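4.2 Participation in the emoji title threads

The reading threads ran on the Hudinik platform each Tuesday evening. A member posted a book title written only in emojis, and others replied with guesses. We collected 865 opening posts from 96 accounts and coded each for genre, number of symbols and whether the title was solved within the thread.

Short titles made of concrete nouns were solved most often. Titles built on a person's name or an abstract word drew fewer guesses, and 68 of them received no reply at all. Members who favoured crime fiction posted more than any other group, although their colour symbols were often read in ways the poster had not intended.
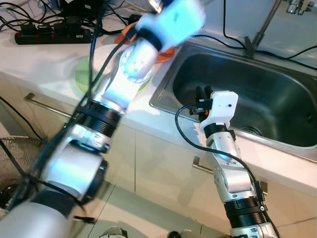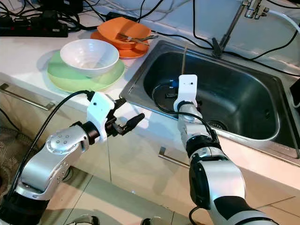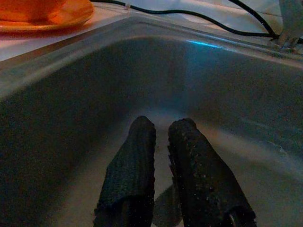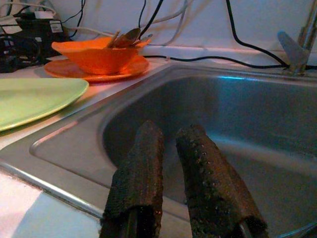 Figure 3. Robot arms or gripper fingers at a sink.

Reading and Social Media Group, Breden Library Studies

Publisher accounts behaved differently from readers. Goh and Soddale both joined the threads in November, and their posts were nearly always titles from their own catalogues. Readers still guessed at these, but seldom posted a title of their own underneath. Nabila Lubis coded a subsample of 30 threads a second time. The disagreements were mostly over genre, where a title could be shelved as either memoir or travel.

We did not count reposts as participation. A repost showed that a member had seen the puzzle, but gave no sign of whether they recognised the book. Section 4.3 takes up the replies in which members went on to discuss the book itself after the title had been solved.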